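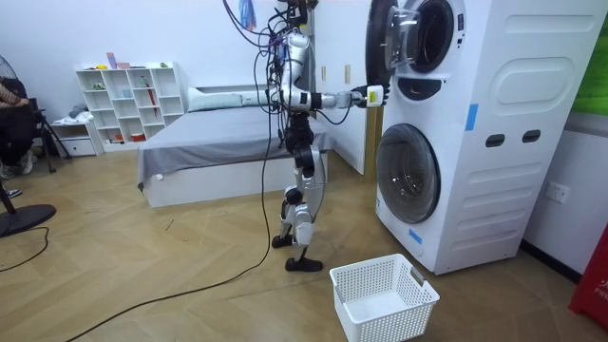 Robot at the stacked washer-dryer.

Notebook entry, June 21, 2023
Outreach and public engagement, Fonley Institute

Follow-up to the open days in May. The purpose of this entry is to record what was shown at the genetics stand, what is to be kept, and what remains open before the Toltudska school visits.

The stand ran three activities: strawberry DNA extraction, the paper chromosome puzzle, and the short talk on how cells read a gene. Attendance across the program, from the gate counter, was 2,329. The counter does not separate stands, so no figure can be given for ours alone.

Extraction. The protocol was unchanged from last year: dish soap, table salt, water, coffee filter, chilled alcohol. Each table seats up to 7 visitors. The chilled alcohol ran short on the second afternoon and the last two groups received a smaller volume. Strands were still visible in most tubes but were thin. The order for the school visits has been raised accordingly.
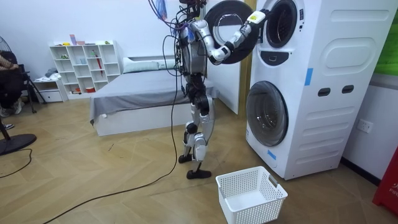
Photo: Fonley Institute / Outreach Office

Chromosome puzzle. The laminated set is missing both copies of chromosome 19 and one of 21. The Maeng print shop has the original files and can reprint on heavier card. The color key should be revised at the same time, as the two greens are hard to tell apart under indoor light. Younger children sorted by length first and ignored the banding. The instruction sheet should start from length and bring in the bands afterward.

Talk. Twenty minutes is too long for a standing audience. Slides 6 through 9 (splicing) are to be removed and kept for the evening debate.
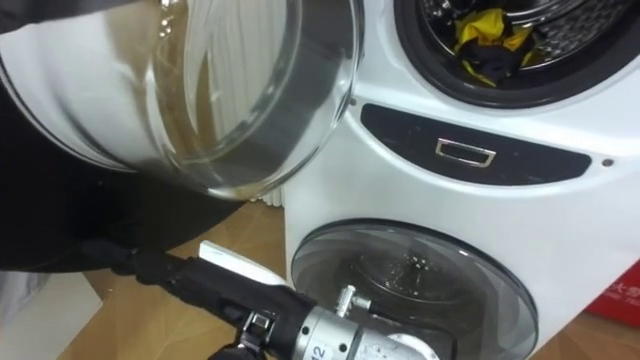
The feedback forms have been entered through the Flemeo survey page. Most comments concern the talk. Several visitors asked whether the extracted DNA could be taken home — it can, in a capped tube, and the sheet should say so. Two teachers requested the protocol in advance.

Printing: 4,000 leaflets were delivered and one unopened box remains in the store room. The leaflet gives the old web address. Stickers have been ordered.
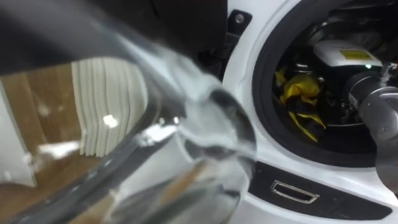
Open items:
Reprint of puzzle set, with new color key.
Shortened slide deck, to be circulated for comment.
Allergy note for the strawberry activity; banana to be tested as a substitute.
Confirm room and sink access at Toltudska.

The banana test is planned for the teaching lab bench, with the same filters and half the soap. Results will be entered on the next page.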